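Subject: Re: [play-equipment] Toy kitchen sets, sorting before the move to Lomham
From: Hanneke Dewulf
To: play-equipment list
Date: 11th December

Members are asked to read the following together with the inventory circulated in October.

On 3 Riet Stevens wrote:
> Could the office confirm whether the toy food is to be
> packed with the dishes or separately? At Trollau we have
> always kept fruit in the basket, and the plates went
> in their own crate. 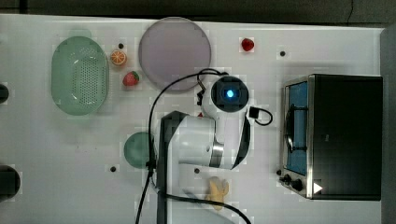
Photo and text: Hanneke Dewulf, Equipment Office, Tilow

Fruit and dishes will be listed separately. The orange slice, the strawberries and the banana are entered as food; the green oval basket with the perforated base is entered as a dish, together with the plates. Sets that include a toaster oven should give it a line of its own. The inventory now stands at 1,136 pieces, and branches have 15 days to report corrections.
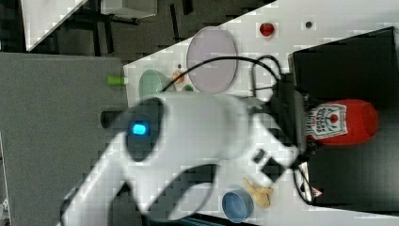 Bottles and other packaged food have raised the most questions from branches. They belong in neither of the two groups and should be entered as groceries. The red ketchup bottle lying in the black container is one such piece, while the blue cup on the table is a dish. Crates may hold no more than 60 pieces. Labels can be requested from Sem Van Hecke.

Hanneke Dewulf
Equipment Office, Tilow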